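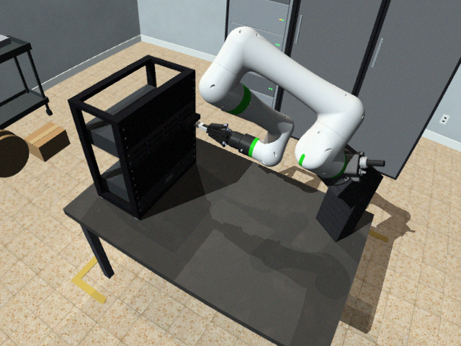
Arm vs. server rack. Saturday plans, apparently.

OK so everybody keeps asking me when the robots are going to fold the laundry. My answer for 2024-02-17 is still "not yet," and I say that as somebody who runs these rack sims all week and then goes home and hand-matches socks.

Rack work should be the easy one! Everything's square, it's bolted down, the holes are where the drawing says they are. No cat. No toddler. And it still eats my whole day - getting a gripper close to a rack is fine, it's the last little bit of reach where things get hairy.

We gave the Prisari task 109 tries in simulation since November. I'm happy with it up to the point where fingers have to do something small and exact. After that I start making coffee. 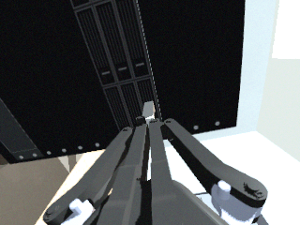 Roland Holroyd wrote back that he'd take a slow robot over a fast one any day, as long as he can leave it alone for 5 hours and not find a mess. His dishwasher is slow too and he loves it.

Fair point, Roland! Slow I can do. It's the "leave it alone" part I can't promise you. A dishwasher gets to be a box with a door. Mine has to reach into somebody else's box.

Shop floor first, kitchen way later, that's my bet. Parsons (the parts-sorting project, different team) is closer than I am, and they still keep a person by the stop button.

If I had to pick a house chore to go first I'd say loading the washer. Folding is dead last. Fitted sheets can wait until I retire.

Anyway, two changes to the grasp settings are going in tonight. Will post numbers when I have them.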